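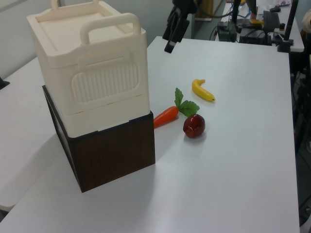

The sales sheet for the Jelo cell at Steredside says it can be set up before lunch. I stayed until the evening and watched a technician recalibrate it twice.

The job sounds small. A gripper on an arm has to pick up a toy carrot, an apple and a banana and put them in a cream bin that sits on a brown box. But somebody has to tell the arm where the tabletop is, and the number drifts. A gap of 2 millimeters was enough to send the jaw past the apple. Flulow, which wrote the software, calls this a settling period. The cell has been running since October.

The upkeep log is better reading than the brochure. It lists 51 stops, and 38 of them ended with a person doing the same thing: homing the arm, checking the cables, teaching the table height again. Villca sells a service plan that covers three visits a year.

Maybe the next version will look after itself. I have heard that before – usually from someone who doesn't keep the log. When I left, the technician was still at the keyboard, typing in a new height.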